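Hand trials, wrist camera and the paper task
2020-10-06, bench notes, C. Hennessy

Second pass with the Hladun hands, both arms, before we decide whether the old Rudby parallel grippers go back on. Bożena wants a yes or no. I don't have one yet and I'm suspicious of anybody who does after one afternoon.
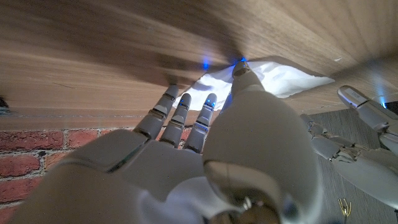
The pitch from Plivetti was that five-fingered hands would handle soft, thin stuff that the parallel jaws chew up. Maybe. What I have so far is one task, one kind of paper and a lot of teleop practice on my side, so any improvement could just be me getting better at driving. Last time we compared end effectors (January, the suction cups) we fooled ourselves in precisely this way and I had to take the plot down from the wall.

Task: white paper up in the gap under the wooden panel, right hand works it from below, left comes in from the side. Success = the edge is held between thumb and fingertip for a full 2 seconds with the arm still. Merely touching it doesn't count. Bożena had been counting touches, so her numbers from the first pass are not comparable with mine and I've struck them out of the shared sheet. Sorry.

Runs today: 50 attempts, hands only. Didn't get to the Rudby jaws. So this is not a comparison yet, whatever the calendar entry says.

Camera. This is the part I'm least happy with. From the wrist the base of the thumb is the biggest thing in view and it sits right in front of the work. Fingers read well enough against the paper. The actual contact at the thumb tip I am mostly guessing at, and if I'm guessing then I don't see what a policy is supposed to learn from it. Cikix say their mount can be rotated outward to clear the thumb. Their drawing shows a smaller hand than ours, so I'll believe it when it's bolted on.

LEDs. The blue ones near the fingertips throw light on the wood, little bright patches that move when the hand moves. Pretty, and no use to me. I tried locking exposure at 300 and the paper still blew out in places, so the creases go missing where I'd most like to see them. Asked Plivetti whether the LEDs can be switched off in firmware. Answer was that they are "status indicators". Asked again.

Controller. Thumb lag is real. I logged 137 ms from command to first motion on the right hand, measured once, with the logger running on the same machine as everything else, so treat that as a number I wrote down and no more. Bożena thinks it's the bus. I think it's the smoothing filter they turned on by default. We can settle it by turning the filter off — she has the config, I don't.

Grip force: no idea. The readout is motor current with a label on it that says force. It drifts while the hand is doing nothing. Not using it for anything until somebody hangs a weight off a fingertip and makes a table.

Left hand: ran one finger extended and the rest curled for the approach. Felt easier to steer than the open hand, but "felt" is all I've got. If we keep that pose it has to be the same in every run, and it has to be written on the sheet.

To do
- Rudby jaws back on, same paper, same panel, same success rule
- Bożena drives half of both sets
- filter off, repeat the lag measurement on a separate logger
- tape over the LEDs if Plivetti keep stalling
- Cikix mount: get the real dimensions before ordering a second one

Bożena, if you read this before I'm in: please leave the panel where it is. I haven't marked its position.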